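Abro hilo sobre mi trabajo de estos meses, porque varios me preguntaron. Perdonen mi español, lo escribo despacio y lo reviso dos veces.

Desde julio estoy en Bramance. Enseño a un robot a pasar paquetes por el puesto de escaneo. Se llama teleoperación: yo muevo mis manos, el robot mueve las suyas, y todo queda guardado como una demostración.

La tarea parece muy sencilla. Tomar una bolsa de la caja verde, dejarla en la plataforma con la etiqueta hacia arriba, y después a la cinta. Un niño la aprende en un minuto. 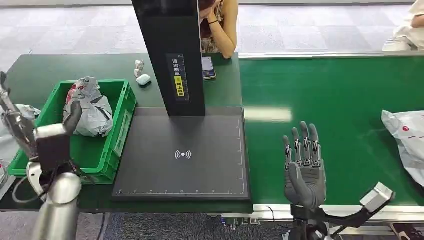
Lo más difícil para mí es el pulgar. Yo no siento la bolsa, solamente la veo. Si cierro poco, se resbala. Si cierro mucho, la bolsa se arruga y la etiqueta queda doblada.

Mi jefe, Kourosh Nouri, me dio el primer día un consejo que todavía uso: "haz el movimiento aburrido". Quiere decir siempre el mismo camino y sin adornos. Yo al principio corregía la posición tres o cuatro veces en el aire, y esas correcciones también las aprende el modelo.

Hasta hoy tengo 606 demostraciones aceptadas. La meta del equipo es 1,000. Las rechazadas no las digo, me da un poco de vergüenza.

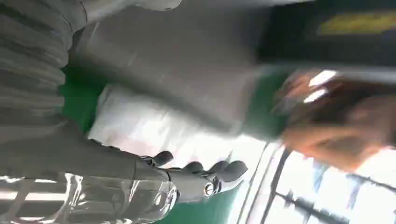

Las bolsas blandas son otro mundo. Una caja de cartón tiene lados, uno sabe dónde poner los dedos. La bolsa cambia de forma cada vez. Por eso ahora acerco la mano más lento y espero un momento antes de cerrar los dedos.

También trabajamos con el lector de mano. El robot lo sostiene y apunta a la etiqueta. La muñeca debe girar muy poco, y yo giro siempre demasiado. Parsa, nuestro programa de revisión, me marca esos episodios en rojo.

Hago sesiones de 30 minutos y luego descanso. Después de más tiempo mis hombros suben solos y los brazos del robot suben conmigo.
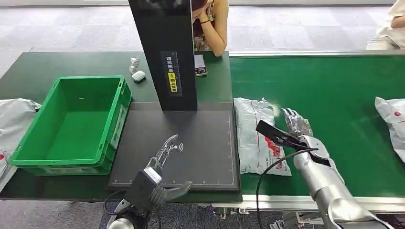
Responde Zosteck: en nuestro almacén probamos algo parecido y el modelo copiaba hasta las pausas del operador. ¿Ustedes cortan las pausas o las dejan?

Buena pregunta. Las largas las cortamos, las cortas antes del agarre las dejamos. Todavía discutimos cuánto es "larga".

Mañana sigo con los guantes y la calibración, que me toma más paciencia que todo lo demás.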